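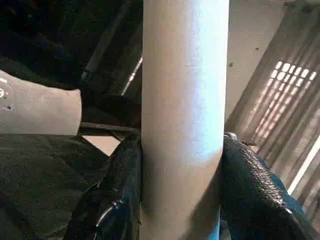
Loseo Curtain Questions
Last updated 7/24/20

I rent, I like curtains, and I've hung a lot of them in places where I wasn't allowed to make a hole. I started Loseo as a place to keep my notes after my second move, and the mailbox has now gone past more than 300 messages, a good many of them asking the same things. So these are the ones I get most, with what I'd tell you if you were standing in my kitchen. I'm not a contractor or a decorator. If your lease says something different from what I say, go with your lease!

Can I hang curtains without drilling?

Yes, in most rooms. A tension rod inside the window recess will do for anything light, and adhesive hooks with a slim rod across them can do for sheers. Once you get into lined drapes it gets harder, and I'd ask your landlord about brackets before you spend money on a clever workaround. Mine in Fultdale said yes in one line, and I'd been putting off asking for months (I'd already bought two sets of hooks by then, of course).

How do I measure for a tension rod?

Measure inside the recess, side to side, at the height where the rod will go. Then measure again a little higher and a little lower. Old window openings are rarely square and mine is noticeably narrower at the top. Buy a rod whose range has your number somewhere in the middle. A rod stretched to its very longest setting sags, and one squeezed to its shortest doesn't have much push left in it.

Use a metal tape, by the way. I used a cloth sewing tape the first time and it had stretched.

My rod keeps falling down. What am I doing wrong?

Maybe nothing. First take the curtain off and see if the bare rod stays up overnight. If it does, the curtain is too heavy for it, and you need a thicker rod or a lighter curtain. If the bare rod falls too, wipe the wall on both sides where the ends touch. Bathroom and kitchen walls pick up a film you can't see, and dish soap and a rag take it right off. Let the wall dry before you try again.

After that, check the length. Most twist-type rods want to be set a bit longer than the opening and then pushed in against the spring. People tend to set them exactly to size, which gives you no pressure at all.

Do I need to check the end pads?
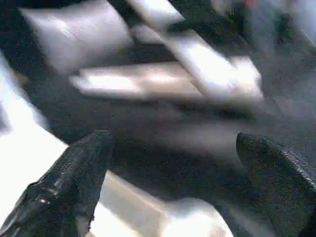 Please do, every time you take the curtains down to wash. The pads do all the holding, and they get ignored for years because they face the wall. Look for splits, flat spots, and anything that's gone gummy, and wash them with plain warm water. Do it under a good light and tip them back and forth while you look, since black grippy surfaces can fool you: see how the fine dots in the photo catch the light as gray speckles, with a glossy spot lower down that looks wet. I've scrubbed at a shine like that more than once thinking it was grease. Run a dry finger over it first. If the finger comes away clean, leave the thing alone.

Will the ends mark my paint?

Sometimes. Dark pads can leave a ring on light paint, particularly somewhere sunny. I put a small square of clear shelf liner between the pad and the wall and trim it so it doesn't show. White felt dots are no good for this, by the way, as felt slides. If you already have a ring, try a damp melamine sponge with hardly any pressure, and test it in a corner first. It can take the sheen off flat paint, and then you have a shiny ring where you had a dark one. Ask me how I know.

How long should the curtains be?

I like them just kissing the floor. Half an inch above is easier to vacuum around, and if you have a cat or a toddler I'd go with that. Inside a recess, stop them just short of the sill. Puddled curtains look lovely in magazines and gather every crumb in the house, so I've given up on them.

How wide, then?

For a normal gathered look, add up to twice the width of the window across all your panels. Sheers can go fuller. Flat panels with a bold print can go skimpier, and honest cheapskates like me have gotten away with one and a half times in a spare room.

What about a really wide window?

The widest I've done was 13 feet, in a living room, and I would not do it with tension rods. You need something holding the middle. I asked permission, put up 5 brackets, and filled the holes when I left – got the whole deposit back, too. If you can't drill at all, look at ceiling track with adhesive backing, but only for very light fabric, and read the weight limit on the package before you fall in love with it.

Which rod do you use?

The one in my bedroom is a white Fluner that I bought at Kristiansen, the hardware store near my old place. It's stayed up well and the finish has held. I don't get anything for saying so. The thinner size from the same rack bowed under a pair of cotton panels, so pick it up and feel the weight of it in the store if you can.

Do blackout curtains work on a tension rod?

They do if you keep them small. The cloth is heavier than people expect and most of the light sneaks in around the sides anyway. For a bedroom I'd rather have a cheap blackout liner cut to fit the glass, stuck on with removable dots, and then whatever pretty curtain you like in front of it. You can peel the liner off in the morning or just leave the top edge stuck and roll it up with a hair elastic.

Should I wash new curtains before I hang them?

If they're cotton or linen and the label says they can be washed, yes, and wash them before you hem them! I hemmed a set in April, hung them, was very pleased with myself, washed them, and now they stop well above the baseboard. Polyester hardly changes, so with that I just steam out the fold lines once they're up.

How do I get the fold lines out?

Hang them damp if they're washable. Their own weight does most of the work. Otherwise a spray bottle and patience, or a steamer if you can borrow one. Keep the spray off silk, it spots.

Rings, tabs or a rod pocket?

Rings if you open and close them every day. Rod pockets drag, and on a tension rod all that tugging works the rod loose. Tabs sit somewhere in between and I mostly like them for kitchens. Clip rings are my favorite because you can fold the top over to fix the length without sewing a stitch.

Can I send you a picture of my window?

Sure, I like getting them. Tell me the width, whether you're allowed to drill, and what kind of wall it is if you know. I answer in batches in the evening, so give me 3 days before you write again. I can't tell you if something will hold on your particular wall, but I can usually tell you what I'd try first.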